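Clothes Mending Assistant (part-time)
Flondberg Repair Room

We're looking for someone who loves old clothes as much as we do! Flondberg is a small mending workshop, and people bring us all sorts: moth-eaten jumpers, split coat linings, school trousers with no knees left, and once a whole marching band's worth of jackets. We're busier than ever and would dearly like another pair of hands at the sewing tables.

What you'll be doing
Hand and machine repairs, mostly patching, darning and zips
Greeting customers and talking through what can be saved (nearly everything can)
Helping Solène Pons run the beginners' darning evening, which starts up again in June
Keeping the thread drawers in order — harder than it sounds, we have over 200 shades

Hours and pay
Two days a week to begin with, six hours a day, with a paid lunch break. We'll talk about the hourly rate when we meet. You'll have free use of the machines after hours for your own projects, and lots of people here make full use of that.

About you
You can sew a straight seam and unpick a crooked one without sulking. No certificates needed. If you learned from your gran or from a library book, lovely, tell us about it.

Denim is a big part of our week, so a feel for heavy cloth and worn waistbands would be very welcome.

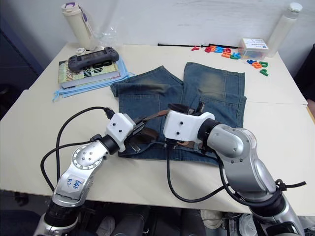 How to apply
Write a page about yourself and something you've mended, and send it to Debashish Siriwardena at the workshop by 8/11/19. Photos of your repairs are welcome, wonky ones too!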